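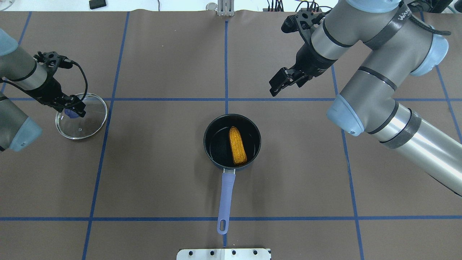 Unit 9: Cracks in Residential Concrete Slabs
Construction Basics, handout for the second half of the course
Instructor: Houshang Tehrani

Read this before the site visit. The terms in section 1 are used without explanation after that.

1. Terms

Slab on grade: a concrete floor poured on prepared ground, with no space under it. Most garage floors are of this type.

Control joint: a groove cut or tooled into the slab so that shrinkage cracks form along it. The groove should go down at least one quarter of the slab thickness.

Isolation joint: a full-depth gap, filled with a soft material, between the slab and a wall, column or footing.

Dormant crack: a crack whose width no longer changes.

Active crack: a crack whose width or offset is still changing.

Offset: the difference in height between the two sides of a crack. Also called vertical displacement.

2. Causes

Drying shrinkage. Concrete loses water and gets smaller as it hardens and dries. The ground and the walls hold it back, tension builds up, and the slab cracks. These cracks are usually thin, with both sides level. They often start at an inside corner or run across a bay where the joints are too far apart.

Settlement. The fill under part of the slab packs down or washes out. Look for offset, a hollow sound when the floor is tapped, and a gap under the slab at the door opening. Trenches for pipes are a common location.

Frost heave. Wet soil freezes and lifts the slab. The crack may be wider in winter and partly close in spring. A reading taken in January and another taken in April can differ enough to change the choice of repair.

Crazing. A network of very fine surface cracks, normally from finishing too early or from fast drying of the top layer. It affects appearance and seldom strength.

3. Measuring and recording

Use a crack comparator card. Read the width at three points along each crack, away from chipped edges, and record the largest. Measure offset with a straightedge and feeler gauge. Mark the ends of the crack in pencil with the date so that growth can be checked on the next visit.

Do not call a crack dormant from one visit.

4. Choosing a repair

Dormant, structural: epoxy injection. Epoxy bonds the two sides and carries load. If the slab moves again, it will crack beside the repair.

Dormant, not structural: rout and fill with a rigid or semi-rigid filler.

Active: flexible sealant over a backer rod. The sealant must stick to the two sides only. If it also sticks to the bottom of the groove, it tears.

Offset from settlement: deal with the support first, by slab jacking or by replacing the section. Filling alone fails.

5. Worked case: the Flellden garage

The slab is 392 square feet, four inches thick, with one control joint. Dalia Younis surveyed it and logged 31 feet of cracking, all of it in the rear bay. No offset was found. The joint had been cut to half an inch, so it was too shallow (one quarter of four inches is one inch). Cause assigned: drying shrinkage. The Brisel crew routed and filled the cracks after a second set of readings showed no change.

Note that the builder's warranty excluded slab cracks with no offset. The repair was done as a courtesy, and the work order should say so. Otherwise the record reads as an accepted claim.

6. To hand in

Crack log for the Shahbazi site, with sketch plan and width readings.
One paragraph naming the most likely cause and the evidence against one other cause.
Repair choice, with the filler or sealant type stated.

Sketches need a north arrow and a scale.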